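ORNMONT, December. Hi, I'm Modupe Bashir, and I run the gripper bench at Alton. We're announcing our first side-by-side comparison of finger sets for two-arm sorting, and I'm thrilled to finally talk about it!

Two arms, one rail, toy bricks on the floor and three bins at the back: two yellow, one red.

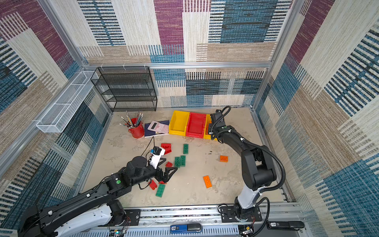
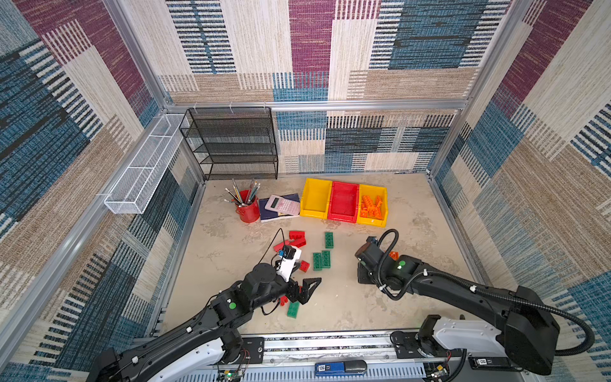
Both arms at the bench, bins along the back.

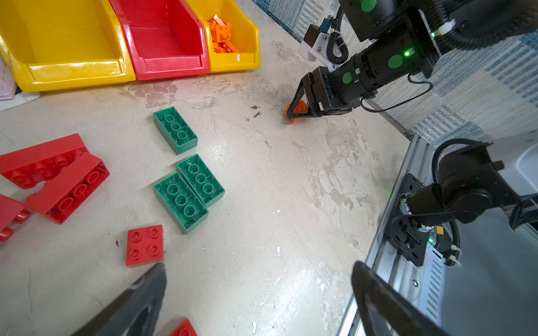 2 min read

We tried 6 finger sets over almost 11 weeks (my coffee bill can confirm), all on the same pair of arms. The angular, open-framed fingers from Hattori came out as my favorite. They grab a brick by its sides and still let the wrist camera peek through the gap, and I love that.

The controller side was messier. Folivwood's software ran both arms nicely, but switching finger sets meant a fresh calibration each time, and I grumbled a lot. An update is due in the spring.

We'll publish the full results, dropped bricks and all, on the Alton site next month. If you build grippers and want yours in the next round, we have 3 slots open. Write to the Alton press desk and ask for Modupe.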